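Laundry room notes: sorting, loading and basket care

Issued by the Stornness laundry room, Gough building, 26 March 2026

The January issue dealt with detergent dosing. This item covers the stage before that: what happens between the basket and the drum. Most of the re-wash requests logged at Stornness over the winter concerned colour transfer, and most of those concerned a single red item in a load of whites. The remainder were split between lint, detergent residue and items that came out still twisted inside one another.

The procedure below replaces the sheet on the wall beside the folding table. The old sheet gave a load weight that applied to the previous machines and should be ignored.

1. Baskets

Use a rigid plastic basket with perforated sides. The holes let air through, and damp towels left overnight in a perforated basket are in noticeably better condition by morning than towels left in a solid tub. Cloth bags are acceptable for transport but should be emptied on arrival.

Fill to just below the rim. A basket with a mound on top will shed socks between the lift and the laundry room, and the lost property shelf is already full of them.

Wipe the inside of the basket once a month with a cloth and a little washing-up liquid. Check the rim and the edges of the holes for rough moulding. A small burr is enough to pull a thread on knitwear. Burrs can be taken off with fine sandpaper; a cracked basket should be replaced. Adhesive labels on the outside are harmless as long as the corners are flat. A lifting corner will pick up lint and eventually transfer adhesive to whatever is carried against it.

2. Taking items out

Lift one item at a time. The usual practice of tipping the whole basket into the drum is quicker by a minute and accounts for a good share of the problems listed at the start. Items that have been pushed down into a basket wrap round each other, and a light cloth will travel with a heavier garment without being noticed, particularly if it is lying across the top or caught in a fold.

If two items come up together, hold the bundle over the basket and separate them there. Anything that drops then goes back where it came from. Take the heavier item in one hand and draw the lighter one off with the other, pulling along the fabric and not across it. Do not shake the bundle apart. Shaking spreads lint and stretches shoulder seams.

A red garment and a white cloth are the standard case. Both must be free of each other before either goes on a pile. 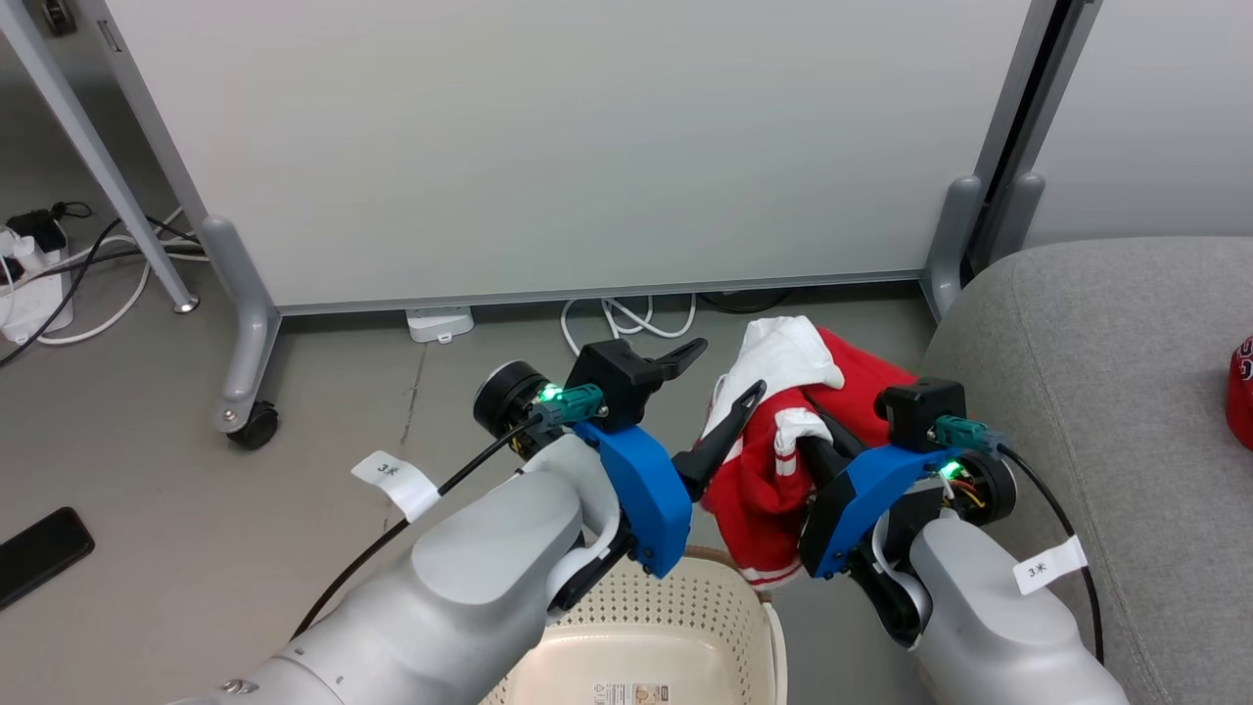
3. Sorting

Four piles are sufficient for a household load.

Whites: plain white cotton and linen, tea towels, pillowcases, handkerchiefs. Nothing with coloured trim.

Lights: pale colours, white items with printed patterns, most striped shirts on a pale ground.

Darks: navy, black, brown, grey, denim. New denim goes separately for its first washes.

Reds: red, orange, strong pink, maroon. This pile is often too small for a load of its own and can be held over until there is enough, or washed at 30 degrees with darks once the items have been tested.

Coloured garments with white trim belong with their main colour. A red top with white stripes is a red item. The manufacturer will normally have used a dye that stays put relative to its own trim at the temperature on the care label, but that says little about what happens above that temperature or when the garment is left sitting wet. Wash it cool, and take it out as soon as the cycle ends. Trim that has turned pink was in most cases left damp in the drum or in a heap.

4. Testing for colour

Test any red or dark item of unknown history. Wet a patch on an inside seam with warm water, press a piece of white cotton against it for 2 minutes, and look at the cotton in daylight. Any tint means the item is washed alone. Repeat the test after each wash until the cotton stays clean.

Colour-catching sheets reduce transfer but do not prevent it. They are an addition to sorting. One sheet in a mixed load containing a new red garment will come out pink, and so may the rest.

The addition of salt or vinegar to set the dye was asked about again. Neither has any reliable effect on the dyes used in modern clothing, and repeated use of vinegar is not good for rubber door seals.

5. Preparing items

Close zips and hooks. Leave shirt buttons undone, as fastened buttons strain the holes during the spin. Turn printed and dark garments inside out. Unroll sleeves and socks. Empty pockets, including the small inner pocket on jeans.

Look at the hem as well as the collar. Hems collect grit, and striped or contrast hems show it more than the body of the garment does. Brush off dry soil before washing. Treat grease marks with a drop of washing-up liquid, worked in with a finger and left for ten minutes.

6. Loading

Load loosely, with large and small items mixed. A cotton load should leave a hand's width clear at the top of the drum. Synthetics should fill no more than half of it. Overloading is the main cause of residue: the water does not pass through the fabric freely and the powder settles in the folds.

Temperatures in normal use are as follows.

Reds and darks: 30 degrees.
Lights: 30 or 40 degrees, according to the label.
Whites: 40 degrees. Tea towels and cleaning cloths may go hotter if the label permits.

Where items in a load carry different labels, the lowest temperature applies to the whole load.

The Praltovska machines on the left-hand wall run a longer rinse than the others and are the better choice for towels. Machine 3049 is back in use following replacement of the door seal. If water is seen below the door, stop the cycle and put the card on the machine.

7. If colour has transferred

Do not tumble dry. Heat makes the stain considerably harder to shift. Remove the item responsible, keep the rest of the load wet, and wash it again straight away with the normal dose of detergent at the highest temperature the labels allow.

If a tint remains on white cotton, soak it in an oxygen-based bleach solution made up as directed on the pack, for the full time stated, and wash once more. This is suitable for cotton, linen and most polyester. It is not suitable for wool or silk. Chlorine bleach should be kept away from anything with elastane in it, which goes yellow and loses its stretch.

Coloured items that have picked up red seldom recover fully. Two further washes will usually show how much is going to come out.

8. After the wash

Empty the drum promptly and run a hand round the inside of the seal, where small items lodge. Return clean washing to a clean basket. The basket that brought the dirty load down should be wiped before it takes the same load back up, especially if it has held sports clothes or kitchen cloths.

Hang red and dark garments away from whites while they are still wet. Contact on a crowded airer can mark a white cloth in the same way as contact in the drum. Leave a clear rail between them, or dry the whites on the upper level so that nothing coloured drips on to them.

Folding table

The surface has been refinished and may be used again from this week. Wet items should not be placed on it directly. The Grisedau airer has been moved to the window end, and its lower arms now lock; press the grey catch before folding it.

Corrections to this sheet, and any care label you cannot interpret, should be passed to Guilan Wan at the Gough building desk. Please bring the garment, or a clear copy of the label. The next issue will deal with drying times for bedding and the cleaning of lint filters.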